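Resources > Play Kitchen > Checks and Comments
2023-06-03
By Sobia Siddiqui

Play kitchen safety check, with my comments

I do this one at the start of June, before the summer kids come in and everything gets chewed, thrown or sat on. Tanveer Qureshi did the shelves and the door catches, so those are on his sheet, and mine is just the loose stuff and the table.

1. Soft toys: seams, labels, loose bits
PASS, with a note. I tugged every seam I could find and nothing gave (hooray!). The plush banana is still my favorite, with its fuzzy yellow peel flaps folding out. It has a little oval dark-blue label on the middle flap, so that goes on my list of things to pull at again next time. If a corner ever lifts, it comes off.

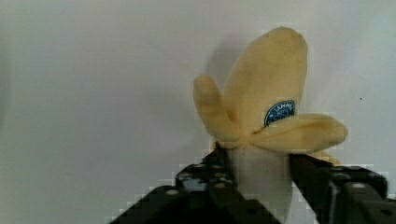
2. Pretend dishes and strainers
PASS. Run a thumb around every rim, please, and go slowly! I was feeling for chips and rough spots. On the colander I did the holes as well, because little fingers go straight for them.

3. Bottles and caps
RECHECK. The ketchup bottle needs a proper look at the cap and the collar under it. I want Khurram Kazmi to try twisting it too, my grip is hopeless. Until he's signed, keep it up on the counter.

4. Table
PASS. Edges fine, no wobble, wiped down. I'd still like corner guards from Bajwa, and Bushra has the order form for a pack of 40.

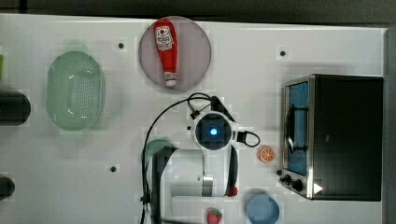

Items 2 to 4: ketchup bottle on the pink plate, green colander beside it, white tabletop.

5. Sign-off
Natsumi Sugawara to initial once item 3 is done.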